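Nonby Athletics Hall - Pre-Event Safety Checklist

Inspected Thursday, July 3, 2025, by Dewanti Rahman. Received for the sports office by Sandro De Luca.

1. Emergency exits clear and unlocked: Yes.
2. Track surface, 60 m straight: Acceptable. Lane four tape lifting at the finish; to be fixed before warm-up.
3. Crash mats behind the finish line: Yes. Straps checked.
4. High jump landing bed: No. One cover seam is open. Not to be used until repaired by Mendier.
5. Spectator seating, 100 places: Yes. Row C handrail tightened in June.

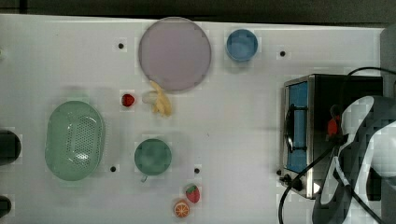

6. Athlete refreshments: Acceptable, with comments. Food must be kept off the warm-up area, and all peel is to go into a lidded bin at once. A half-peeled banana such as the one beside the pink plate, toy or real, should not be left within reach of a running lane. Drinks are to be served in closed bottles only. The previous inspection recorded a spill near the long jump runway, and the Daralness club has been reminded of the rule.

7. First aid room: Yes. Cold packs restocked. Stretcher moved to the east door at the request of Marina Giannakopoulos, team physician.
8. Throwing cage netting: Acceptable. Small tear at knee height, tied off - replacement net ordered from Chamoun.
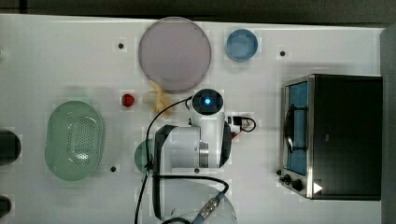 Reading time: 2 min

9. Starting equipment: Yes. Stored in a locked cabinet. Key held by Liudmyla Vakulenko.
10. Floodlights and backup lighting: Yes. Backup lighting ran for 21 minutes under test.
11. Public address system: No. Speaker over the north stand silent. Announcements must be repeated by marshals until it is working.

Overall result: Conditional pass. Items 4 and 11 remain open. The high jump may not be held until item 4 is signed off in writing by the inspector.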